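Clakeck Gear Assembly Project

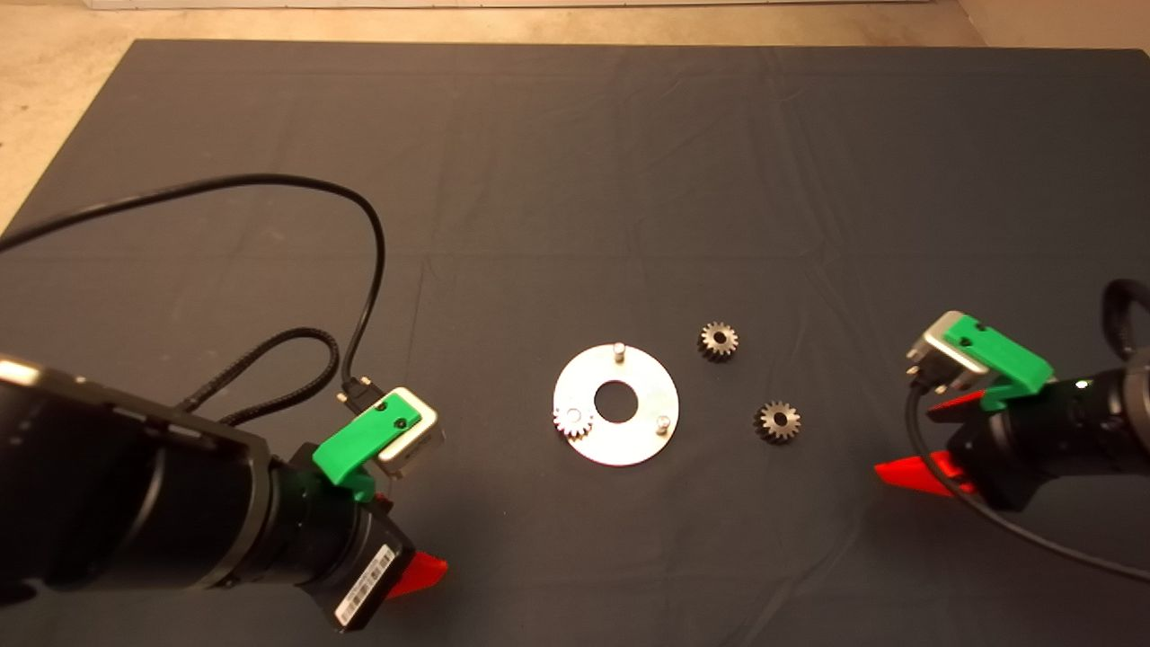
The Clakeck Gear Assembly Project is a student robotics project run within the automation course at Courtois Technical College. Teams program a pair of robotic arms to place spur gears on a metal plate fitted with upright pegs. It is taught in the second year and begins in September.

Task

The plate is ring-shaped and lies unfastened on a cloth-covered table. Gears start flat on the cloth or partly on the plate. A gear counts as placed when its bore is fully seated on a peg and its lower face touches the plate. Gears left tilted score nothing. Either arm may be used for any gear, and handing a gear from one arm to the other is allowed. A run ends after 90 seconds or when a team member touches the table.

Equipment

Each gripper carries a small camera on a 3D-printed mount. Cable routing is left to the teams, and a cable that drags a part out of position is treated as a normal fault, with no restart. Gripper fingers may be reprinted between runs but not during a scoring session. Motion scripts are written in Jesaso, a teaching language maintained by the department.

History

The project was set up by Remedios Quiambao, an instructor in the machine shop, to replace an older exercise in stacking blocks. The first version used a single arm and a clamped plate. The second arm was added after Flalex, a local parts supplier, paid for it, and the clamp was dropped in the same year.

Scoring

Each team makes nine scored runs, for a maximum of 200 points. Placement accounts for most of the total and the written log for the remainder. The highest score recorded under the single-arm rules was 77, on a different scale, and the two sets of results are listed separately.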